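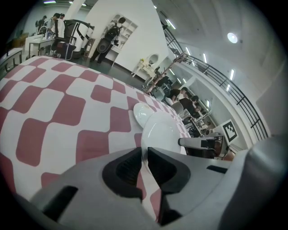 Table laying, Skirstead room — gallery

Quick page, will tidy it up later. Pin-yu Kong looks after the table things. Went up 15 May 2026. Full-size files are with Chun-yin Huang, ask for set 64.

The cloth first. Pink and white check, rounded squares, a bit more maroon than pink depending on the light. Came from Plumelden in January with the plain one nobody liked. Pattern is big enough to line dishes up by — handy if you're laying the same table over and over. Wash cool, hang it, don't tumble it. The other one shrank.

White dishes, all of them. A saucer and a round plate on the check, saucer further back. Both shiny, they catch the ceiling lights. Brown wooden chair on the far side. Big bright room, white walls, so the cloth is pretty much the only color in there.

Plates next, then glass. Thats the order Pin-yu likes and we've stuck to it. Order code for the dinner plates is Siu 211 if anyone needs replacements. Please don't mix in the cream ones from upstairs, they look yellow next to these.
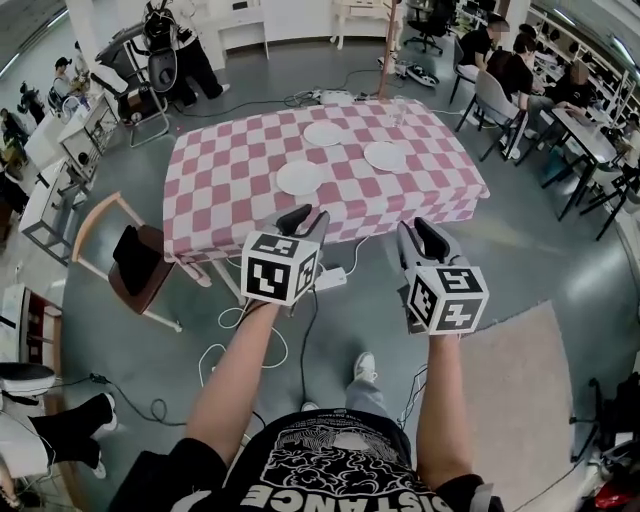 Three plates, one at the back and the others nearer the front and to the right. Clear drinking glass out by the far right corner. Cloth hangs over the front and the sides. Light wood chair with the brown seat on the left, black cloth over the back of it. Beige rug on the floor — watch the cables when you carry dishes across, there are a few around the table.

Still to add: the Skarnumholm bowls, and cutlery once we agree on which cutlery. 2 place settings or 4, also not decided. Chun-yin wants 4.

Captions are mine, writen fast. Send corrections to Pin-yu and I'll fix them when the next lot goes up.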